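Collecting at home for Adon: your questions, my answers
Last updated 2021-02-25

I'm Vasiliki Triantafyllou and I look after the home collectors in Ridthorpe. I get the same emails over and over (I love them, keep them coming!) so I've put my usual replies in one place.

What am I signing up for?
You do small everyday jobs with the hand-held gripper, over and over, and we save each go as one example. The Adon model learns from the whole pile. A full set is 100 examples of one job, and you can spread it over as many days as you like.

Do I have to tidy up first?
Please don't! We want kitchens with pots on the counter and shelves full of odds and ends. A model that's only ever seen a bare bench gets very confused in a real home.

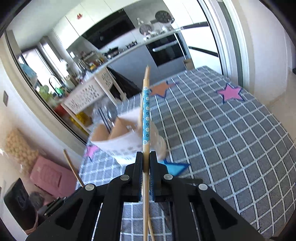 Thin objects are the ones people ask me about most, and I get it, they're fiddly. Go slowly and close the fingers square on. A wooden stick wants to be held upright between the two blue pads, like the one with the flowery tape on it, and if it starts to swivel just open up and grab it again. Keep that go, too. We have 2,472 stick examples so far and the wobbly ones are some of my favourites.

Can I use my own stuff?
Yes, within reason. Different colours and patterns are great, and so is a busy cloth underneath. No knives, no glassware you'd be sad to lose, and nothing with your name or address on it.

I dropped it. Do I delete that one?
Nope. Mark it "drop" in Kedusero and carry on. The only ones I'd like you to bin are where you got interrupted halfway, say the phone rang or the dog came in.

How fast should I move?
Slower than feels natural. If you whip the gripper about, whatever you're holding turns into a smear and the model can't learn much from it. I count to 3 before each lift, which looks silly but works a treat.

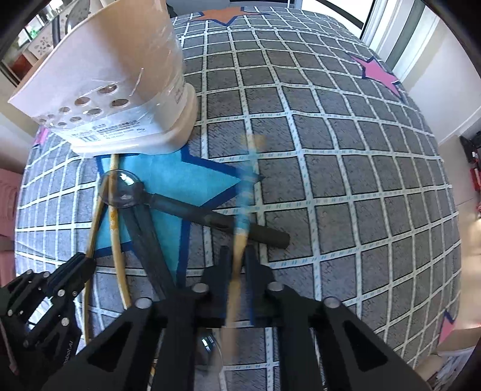 Also, give yourself a moment of stillness at the start and finish of every go. Tien-fu Au checks the uploads and he uses those still bits to find where one example stops and the next begins.

Do I put everything back in the same spot each time?
No, shuffle things round! Turn them, swap sides, let a couple overlap. If you catch yourself making it neat, mess it up a bit.

My upload is stuck on 81 per cent. Help?
That's an old Kedusero bug we've had since August. Close it, open it again and it'll pick up where it left off. Your examples are safe.

Where do I send the kit when I'm done?
Pop it back in the D'Amico case with the charger and drop me an email, and I'll organise the pickup.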